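Home | Guides | Kitchen | Laundry | Storage | About

How to Sort and Store Plastic Cups and Food Containers

Last updated: 27 Dec 2024

Most kitchens have one cabinet where plastic cups, tubs and lids end up in a pile. This guide covers how to empty that cabinet, decide what stays, and put it back so that you can find a matching lid. Allow 60 minutes for a single cabinet. You will need dish soap, white vinegar, a dish towel, a marker, masking tape and one or two shallow trays.

Before you start

Run the dishwasher and empty it first. Check the refrigerator and freezer too, and any lunch bags. If a tub is in use, write its shape on a piece of tape and stick the tape to the counter as a reminder to leave room for it.

Step 1. Empty the cabinet

Take everything out and put it on a table. Wipe the shelf with warm soapy water and leave the door open while you work. If the shelf has a liner, lift it and clean underneath.

Step 2. Match lids to containers

Press each lid on fully and check all the corners. A lid that closes on three corners will leak in a bag. Put matched pairs on the left and everything else on the right. Square lids from different makers often look the same — the Korer and Nestex tubs in my kitchen are a good case — so test the fit every time.

Step 3. Check for wear

Hold each piece up to a window. Throw out or recycle anything with:

- cracks at the rim or base
- a sticky or chalky surface
- deep knife marks
- a warped edge

Cloudiness by itself is not a reason to discard a cup. Soak it in equal parts vinegar and warm water for 20 minutes, then wash it as usual. If it is still cloudy afterward, the surface is probably scratched, and more soaking will not help.

Step 4. Group the small pieces in trays

Cups and small tubs fall over on an open shelf. A shallow tray with straight sides keeps them together and pulls out like a drawer. Measure the depth of the shelf before you buy one, and leave a finger's width at the back so the door closes.

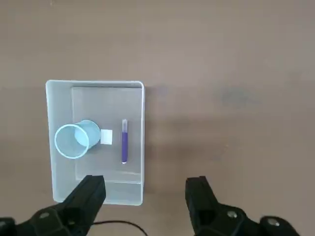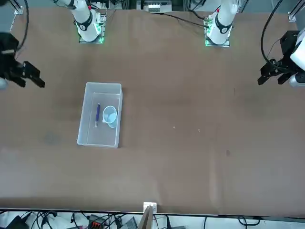
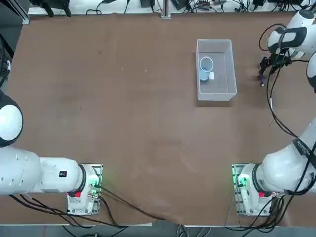

The first and third pictures each show a cup in a see-through plastic container.

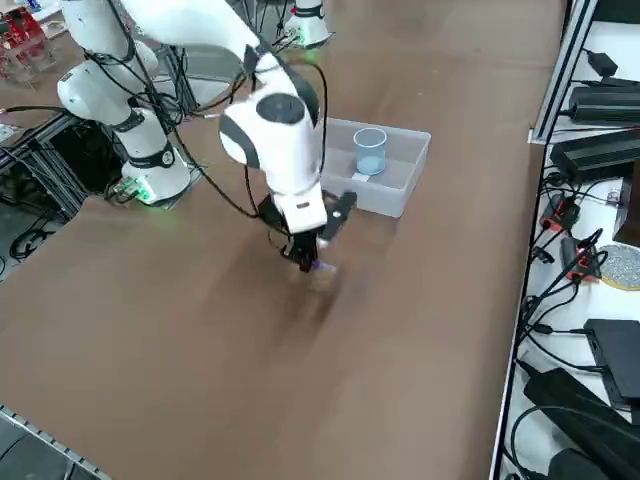

Step 5. Label the trays

Put a strip of masking tape on the front of each tray and write what goes in it. Plain words work best: "cups," "lunch," "lids." Tape peels off cleanly for a few months and is easy to replace.

Step 6. Put everything back

Place the tray you use most at waist height. Stand lids on edge in their own tray, largest at the back. Nest tubs of the same shape, no more than 5 to a stack, and keep the heavy ones at the bottom.

Keeping it in order

Do a short check every November, before holiday leftovers. My neighbor Biljana Kadrić keeps one spare tray for unmatched lids and clears it out at the same time. When you bring home a new container, make sure the lid goes back with the others after the first wash.

Contact: Doina Atanasov | © Rinard Home Guides | Back to top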